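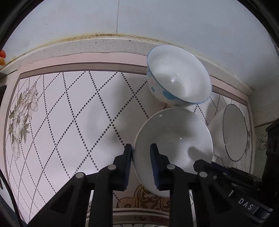 Figure 1. Rim grasp on a white bowl, one finger pad inside the bowl and one outside.

Recording Kitchen Demonstrations with the Hand-Held Gripper

Treltau Laboratory, Demonstration Procedures
Prepared by Marilou Baluyot. Reviewed by Zhiqiang Tang.
Last revised 14 Nov 2021

This page describes how operators record dish-handling demonstrations for the Skullwood task set. It applies to work done with the hand-held gripper in home kitchens. Operators who will use the remote-control station should follow the Gredonham procedure instead, although the section on grasps below applies to both.

Before you begin

Complete the operator orientation and obtain a site code from Sumathi Gounder. Confirm that the storage card has space for the full session. Wipe both finger pads with a damp cloth and let them dry. Open and close the gripper fully several times; if a finger sticks or the linkage clicks, do not record, and return the unit to the equipment desk.

Leave the kitchen as the household keeps it. Dishes may be moved only if they are part of the task. Items that show names, addresses or medication must be put away before recording starts.

Recording a bowl pick-up

1. Start with the gripper open and held back from the dishes, so that the target bowl and its neighbors are in view. Hold still for 3 seconds after the start tone.

2. Move toward the bowl at a steady pace. Approach the nearest free part of the rim. If the bowl is tilted or leaning, turn the wrist to match the rim before closing the distance.

3. Place one pad inside the bowl and the other against the outside of the rim. The rim should lie between the textured faces of the pads and clear of the tips.

4. Close the gripper until the bowl is held firmly, then pause briefly. Do not squeeze further. Thin ceramic can chip at the rim.

5. Lift or draw the bowl away from anything it rests against. Where a plate or second bowl stands close by, move the bowl toward yourself first and sideways afterward.

6. Set the bowl down at the location named on the task card. Open the fingers, withdraw along the line of approach, and end the recording.

Your free hand must stay out of view for the entire demonstration. If you need it to steady a dish, stop and mark the attempt as assisted.

Errors and repeated attempts

A slip that you correct with the gripper alone should be kept. Continue at the same pace and complete the task. A dropped dish ends the attempt. Mark it as failed and check the bowl for damage before using it again. Failed attempts are not to be deleted at the site. They are reviewed by Pascual Retamal, who decides whether they are retained.

Submitting the session

Upload all recordings on the day they are made. Enter the site code, the task card number and the operator initials for each one. The bowl pick-up is task card 485. Sessions without a site code are held and do not enter the training set.

Questions about this procedure may be sent to Sebastião Araújo, Room 1608.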